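Restoring a Worn Varnish Finish on a Wooden Tabletop
By Faisal Sial

These steps apply to an oil-based varnish that is dull or lightly scratched but still bonded to the wood. If the finish is flaking or has gone white down to the grain, strip it instead. The procedure was written for the Kotanside reading room tables and works on any flat top of similar age.

Clear the surface and wash it with warm water and a few drops of dish soap. Wipe with the grain, then dry with a lint-free cloth. Old furniture wax must come off before sanding – wipe it with mineral spirits and change the rag often. Let the top stand overnight.
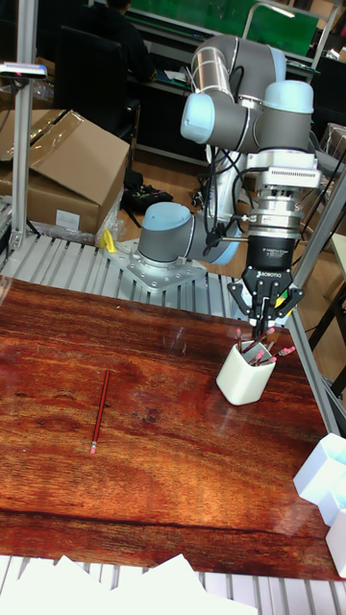 Sand by hand with 320 grit on a cork block. Use light, even pressure and stop when the shine is uniformly gone. Do not round over the edges, where the film is thinnest. Vacuum, then wipe with a tack cloth.

Thin the first coat of varnish ten percent with mineral spirits. Stir it; do not shake the can. Brush across the grain to spread the material, then tip off along the grain with the brush nearly dry. Keep the room at 70 degrees and close the windows until the film no longer takes dust.

After 24 hours, sand with 400 grit and apply a second coat unthinned. Two coats are enough for a desk. Add a third for a table that sees food or drinks.

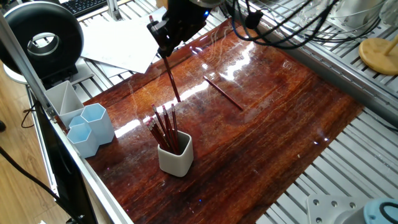
How long should the last coat cure before the table is used?
Light use is fine after three days. Full hardness takes a month in a heated room, and longer in a damp one. Keep hot mugs, rubber feet and plastic mats off the surface until then.

Lay oily rags flat outdoors to dry before disposal. They can ignite if left in a pile.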